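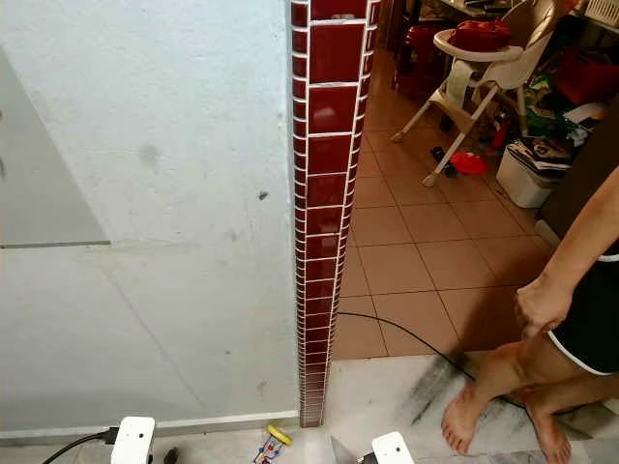

Olteo Forum > Teleoperation and Demonstration > Data quality

Idle frames at episode start: trim or keep?
Posted by mkt_offset, Tuesday, January 16, 2024
14 replies | 3 shares

We teleoperate a two-arm Beridus with a leader pair and record in ordinary homes. The set stands at 983 episodes. In most of them the operator holds both arms still before the first motion, sometimes for a long time. The policy has learned to do the same. It sits at the start pose and sometimes never leaves it.

Plan is to cut everything before the first joint movement over a threshold. Any reason not to?

---
lowgain
Trim it. We had the same stall in November. A velocity threshold on the leader joints fixed most of it. Use the leader and not the follower, the follower jitters at rest and you will trip the threshold on noise.

---
pell_77
Disagree with a full trim. If you cut to first motion, the policy never sees a stationary arm except mid-task. Then at rollout it starts from rest, which is now out of distribution. Keep 5 frames and drop the others.

---
lowgain
It gets the start pose in the first frame of every episode. 983 copies of it is plenty.

---
pell_77
Depends on the history length. With a single observation, yes. With stacked observations the first input is padded by repeating the frame, so it does see rest, but only if training pads the same way as rollout. Ours did not. Took us a while to find.

---
mkt_offset
We stack 3. I will check the padding. The threshold is on the follower at the moment, so that changes too.

---
grout_line
Before you trim anything, look at what is in the head camera during the idle part. In home recordings the operator is often waiting for someone to walk clear or for a cable to be moved. Those pauses have a cause that is visible in the image. A pause with a person standing close to the grippers is correct behavior and I would want it in the training data.

---
lowgain
Stopping for people belongs in a safety layer. I would not want to depend on a cloned policy for that.

---
grout_line
Nor would I. But if you cut every pause with a person in view and keep the motion that follows, you have taught it that a person in view means go. Tag them separately and decide later.

---
pell_77
Agree with the tagging. Mid-episode pauses need it too. Kazmi has a pause label in the annotation tool, under segment type. It exports as an integer and the docs have the values in the wrong order, so check it on one episode first.

---
mkt_offset
Padding was different. Training dropped the short windows, rollout repeated the first frame. Rerunning with the padding matched and no trimming, so I only change one thing. Trimmed version goes after that, keeping 5 frames, with the person pauses tagged and left in.

---
lowgain
Post the stall rate for both. I still expect the trim to do more than the padding.

---
Related threads
Leader arm drift after warm-up
Wutton grippers: fingertip wear past 2,000 cycles
Head camera exposure in rooms with glossy floors
Kazmi export: episode length mismatch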